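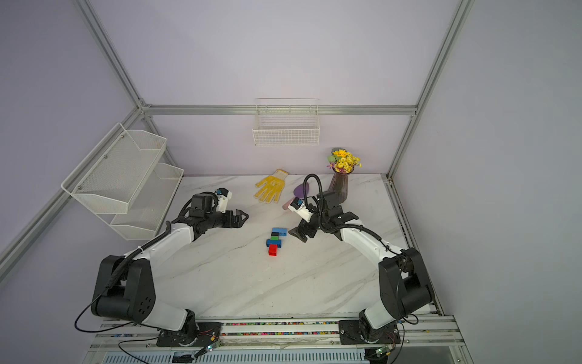
Subject: Re: [sternport-kitchen] Baked beans still hard after a full day
From: Yuzhen Jiang
To: sternport-kitchen list

Florian Koller wrote:

> I made the molasses beans from message 634 in the archive for our
> street lunch and they were still hard when people turned up. I
> soaked 869 grams of dried navy beans overnight, drained them, and
> put everything in the pot at once: beans, chopped onion, molasses,
> a tin of tomatoes, mustard, vinegar, a piece of salt pork and
> enough water to cover. It went into the oven at 130 C at seven in
> the morning with the lid on. By noon the sauce was dark and
> tasted good but the beans were chalky in the middle. I topped it
> up with water and left it until four. No real change. I put it
> back in the next day and the skins started coming off but the
> centres were the same.
>
> The beans came from the bottom of a bag of Skeneo I have had in
> the pantry for a good while. The pot is the big enamelled Tello,
> so I don't think it is the pot. Is it the salt? My mother always
> said never to salt beans before they are cooked. Also is there
> anything to be done with what I have left? It is most of the
> batch.
>
> Florian Koller

Hi Florian,

It's the tomatoes, the vinegar and the molasses. I don't think it's the salt pork.

Beans won't soften properly in an acid liquid. You had tomatoes and vinegar in there from the start, and molasses is acidic as well and has calcium in it, which keeps the skins firm. That is handy once the beans are tender, as it stops them going to mush over a long bake, but if they go in half raw they more or less stay that way. Message 634 does say to simmer the beans first, but it's in the second paragraph after the part about the mustard and it's easy to miss. I have missed it myself.

What I do now:

Soak the beans overnight in plenty of cold water with a tablespoon of salt. In the morning drain and rinse them. Put them in a pot with fresh water to come up well over the top, bring to a boil, skim, and turn down to a gentle simmer with the lid partly on. Start testing at 45 minutes. Take five or six beans from different parts of the pot and bite each one. They all have to be creamy right through. If one is chalky, keep going another ten minutes and test again. Save the cooking water when you drain them.

Then put the onion and pork in the bottom of the Tello, beans on top. Mix the molasses, mustard, a little brown sugar and some pepper into enough of the hot cooking water to just cover, and pour it over. Lid on, 140 C, four to five hours. Look at it every hour and add more of the cooking water if the beans are showing. Lid off for the last half hour if you like it thicker. If you want tomatoes, use a couple of spoons of paste for the last hour. The vinegar goes in after it comes out of the oven, a teaspoon at a time, and stop when it tastes right.

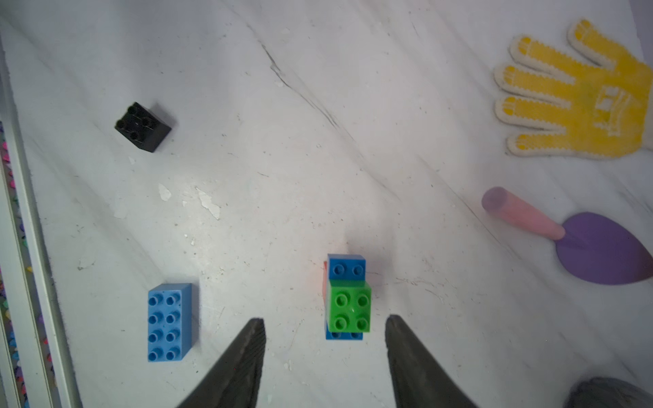 On the salt, I know what your mother means, mine said it too. I have done it both ways with beans from the same bag and the ones soaked in salted water had better skins and fewer burst. They were not any slower to cook. I'd leave a good part of the salt for the end all the same, as pork varies a lot and you can't take it back out.

The age of the beans may have made it worse. If the bag was open for a couple of years, they may never go soft whatever you do. Test a handful of what's left before you commit to another batch. Soak them, simmer them in plain water, and if they're still hard after two hours, use them for blind baking pie crusts and buy fresh. The Ustero on the corner goes through a lot of navy beans so theirs are usually not old. If your tap water is hard, a pinch of baking soda in the simmering water helps. Only a pinch, or it tastes of soap.

Also 869 grams dry is a lot for one pot. It swells to more than double the weight, and if the Tello is packed to the rim the middle will lag behind the edges. I do 500 grams at a time in mine and it feeds 8 with bread and coleslaw.

As for the batch you have, I would drain the sauce off and keep it. Rinse the beans, cover with fresh water, add a quarter teaspoon of baking soda and simmer for an hour. If they give in, drain them again and put the sauce back. The skins will be ragged but the taste will be fine. If they are still chalky after that I'd give up on them. Please don't serve them undercooked to anyone, they are hard on the stomach. I am also assuming it all went in the fridge overnight between the two bakes. If it sat out on the bench, throw the lot away, sauce included.

One more thing for whoever looks after the archive: could the line about simmering be moved up to the top of 634? I can send a corrected copy with the weights in grams and the oven temperature in both scales. The old one just says a slow oven.

Yuzhen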